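I've been mixing Gunimix into my mornings since June, the plain plant protein in the big pouch, and I'm finally ready to say something about it. My old whey never agreed with me, so Greer Urquhart at my gym handed me a few scoops to try — bless her. 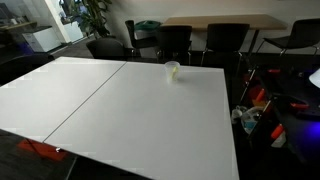 A clear plastic cup on the white table.

The taste is mild, a bit like oatmeal, and it really does get better with a ripe banana. I paid 74 dollars for the pouch, and I winced a little, I'll admit. 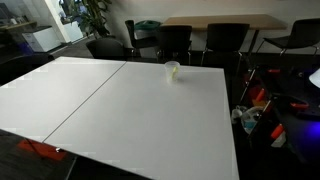
It does clump in cold water, so give it a good long shake and then let it sit for 5 minutes. With oat milk I hardly have to try! 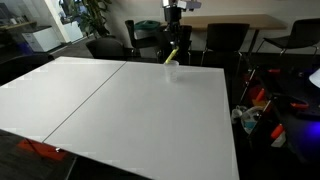 After two months

My lifts are up a little and my stomach is calm, and I'm not raiding the pantry at ten in the morning anymore. I can't promise the powder did all that — I've been sleeping better too.

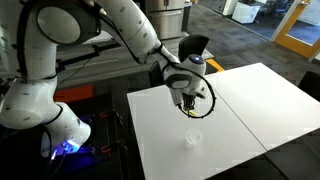

I'd buy it again, though I do wish they sold a smaller pouch for people who travel.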